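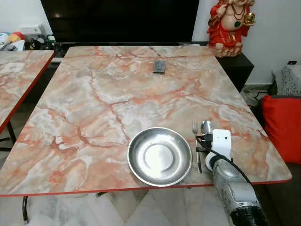 Week 2: Laying a place, and why we bother

Right, last week I rambled on about medieval trenchers and ran out of time, so let's pick up with forks! They were slow to catch on in England. Plenty of people thought them fussy foreign things, and a knife, a spoon and your fingers did perfectly well for most dinners.

I'd like you to read the Laimutė Urbonaitė chapter before the seminar (it's only 10 pages, and she's very funny on soup). Bring one table rule you were taught as a child. Mine was elbows, always elbows, and my gran meant it.

Things to think about while you read: who got told off at the table, and who did the telling? Do rules change when guests come?

Short essays, 1035 words at most, go in the Tovar room tray by the end of January.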